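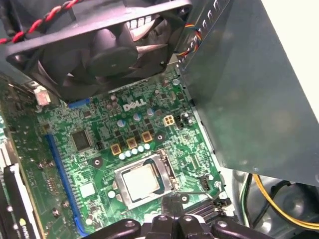 How often should a person clean the dust out of a desktop computer at home? Twice a year is enough for most homes, and every three months if you have a cat, a carpet, or a computer that stands on the floor.

I have all three, so I belong to the second group. For a long time I did not belong to any group, I just did not clean it. I bought my computer used when I moved to Wadonbridge, and I treated it like a refrigerator, something that makes a noise in the corner and needs nothing from me. Then in September the noise became much bigger. In the evening I could hear it from the kitchen with the door closed.

My neighbor Bronwyn Sheehan asked me if I was vacuuming at night. I was very ashamed. She is a polite woman and I think she waited many weeks before she asked.

First I made the mistake that everybody makes, I looked for a program. There are many programs which promise to make the computer quiet and fast. I installed one and it found 2328 "problems" and wanted money for them. I removed it again. The fan speed was the same, and now I had a new icon that did not want to leave my desktop.

Then I wrote to Nilmini Sivakumar, with whom I worked at my old job. She wrote back one line: "When did you open it last time?" I had to answer that I never opened it.

So I opened it. I will write down how I do it now, after some practice.

I shut down the computer, I switch off the power at the wall and I pull out the cable. After this I press the power button for a few seconds, so the rest of the electricity goes away. I carry the computer to the balcony. Please do this outside if you can. The first time I did it in the living room, and the gray dust went on the sofa, on the curtains and into my tea.

I touch the bare metal of the case before I touch anything else. Then I use short blows of air from a can, and I keep the can straight up. If you turn it over, it can spray cold liquid, and you do not want this on the electronics. With one finger I hold the fan so it cannot turn while I blow. Nilmini was strict about this point. A fan that is spun too fast by the air can damage its bearing, and then you have cleaned it very well and must buy a new one.

For the corners I use a soft paintbrush that I have only for this purpose. I do not use the household vacuum cleaner inside the case, because of the static electricity. On the outside, where the air goes in, I do use it, with the small brush on the front.

The whole work takes me less than one hour, and most of this is looking for the screws that I put in a safe place. Now I put them in an egg cup.

I pay 6 dollars for a can of air, and one can is good for two cleanings. My first idea was to buy a new computer, and the one I liked in the shop cost 1470. I still think about it sometimes, it was a beautiful one. But mine is quiet again, at least as quiet as it was when I got it, and I can hear the rain when I write in the evening.

I also moved it from the floor to a low shelf. The cat, whose name is Ajayi after a football player my brother liked, used to sleep behind it where the warm air comes out. Ajayi did not accept the shelf for a week. Then I put a folded towel next to it, and the matter is closed.

Next time I want to write about the keyboard. I turned it over above a newspaper yesterday and I am not ready to speak about the results.

Search this blog Type and press Enter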